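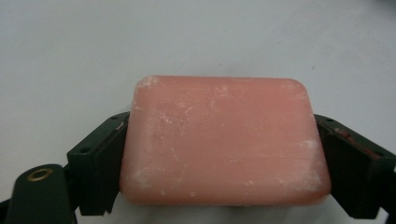 What should be done with a bar of soap that has white marks and a rough corner?

Wipe the white with a damp cloth first and look at what stays. Powder that comes off easily is only on the surface and the bar can be used as it is. A corner that crumbles under the thumb should be trimmed with a knife, and the pieces go to the box for remelting.

Soap bench notebook, August 7, 2026

Pink bars today, and the marks on them. I write this mainly for the colleagues who take the bench after me, and also for myself, as in June I noted only "white stuff again" and now I do not know what I meant by it.

The pink bar on top of this page is a good one to begin with. It has pale scuffs over the broad face, thin scratches which run slanting, and a patch of whitish residue close to one edge. One corner has a group of powdery marks and looks worn. The colour is nicer along the side, deeper and a little shiny, and this is closer to what I want the whole bar to look like.

In our old notes all white marks are called "ash". I think this word is too comfortable. I would like to keep three things separate from now on:

Ash. Comes on the open face of fresh soap, mostly an even bloom, sometimes like frost. It is on the skin of the bar. Cold room and early unmoulding make it worse.

Dried residue. Comes on a bar that has been wetted and left. It sits in patches or in small flecks, often where water has run and stopped. With the water in this building there is always some lime in it.

Scuffs. A scratch in pink soap looks white even when there is nothing lying in it. I was slow to understand this one. You can wipe a scuff as long as you wish and it will come back when the water has gone.

By eye alone I cannot say which of them I have on a pink bar like that one. The scratches are scratches, that much is clear. The powdery part at the corner may be the first kind or the second, and I would rather write "not known" than put the wrong word again.

Batch

The batch on the bench is 1618, pink, from the Condberg base with the Tsang colour. I took 5 bars from the rack for a wiping trial. The Grenley base is still in the cupboard, unopened, and I leave it for another day. Please do not mix the two in one pot. Somebody did it before the summer and the layers parted when we cut them.

Wiping trial

Cloth just damp, cotton, no fibres. One pass over the face, then the bar goes on its long edge to dry. The powder came away on the first pass on most of them. On one bar I pressed too hard and made a dull place, which is my own fault and not of the soap. The slanting lines on the faces did not go. They became nearly invisible while the surface was wet, and I was pleased for a short time, then they were all there again.

I also tried steam from the small kettle. It gives a good shine but it rounds the edges if you stay too long, and the pink gets sticky. Keep the bar moving. I would not do this with a bar which has a weak corner already, as the steam goes into the cracks and the corner becomes soft underneath.

Planing

The planer takes a very thin slice and removes scratches and residue together. The fresh surface is a cleaner pink, a bit more red than before. The trouble is with the softly rounded shape we use. The planer wants a flat face and leaves a hard line where the rounding begins, so then one has to go round with the cloth and a thumb to soften the line again. For a bar to be sold this is worth the time. For the washroom it is not.

Shavings from the trial: in the jar with the blue lid, labelled 1618. Keep them dry.

Corners

I now think the corners suffer before the soap ever leaves us. The bars stand in the Dradora trays with the corners touching the rim, and each time a tray is pulled out they rub. I ran my finger along the rim of the lower tray and there was pink dust on it. This is not proof for every worn corner, but it is a cheap thing to change. I put a strip of baking paper in the lower tray and left the upper one without, so we can compare. Please do not "tidy" the paper away.

The bars should also not lie flat face against flat face. I found 2 of them like this at the back of the rack, stuck lightly together, and when I separated them the faces had white lines that were not there in the morning.

Drying and keeping

For bars in use at the sink: slatted dish, away from the tap, and turn the bar over now and then. The closed dish with the lid looks clean but the soap sits in its own water. Then it goes to jelly below and chalky on top, and people throw away a bar which is good for many more washes. An old bar with scratches and flecks washes hands the same as a new one. I tried it, with engine grease from the bicycle chain, and had no complaint.

For bars in the rack: air on all sides, no direct sun. The pink fades on the window side. I would say it goes more to salmon, and it is not ugly, but then the bars of one batch do not match in the box.

Things still open

Is it the room or the water? I would like to wipe half of the next bars with distilled water and the other half from the tap, and write down which is which before, not after.

Check again after 10 days, both trays, same lamp. The lamp matters. Under the ceiling light the fine lines nearly disappear, while from the side each of them is visible.

Does the colour make the marks look worse? The uncoloured bars from the same base surely get scratched too, only the white does not show on cream. If this is so, then we have been blaming the Tsang colour for nothing — and I have blamed it more than the others, so I will be the one to apologise in the next order.

The knife for trimming is blunt. I cleaned it and put it back in the left drawer, but it needs the stone before anybody cuts with it.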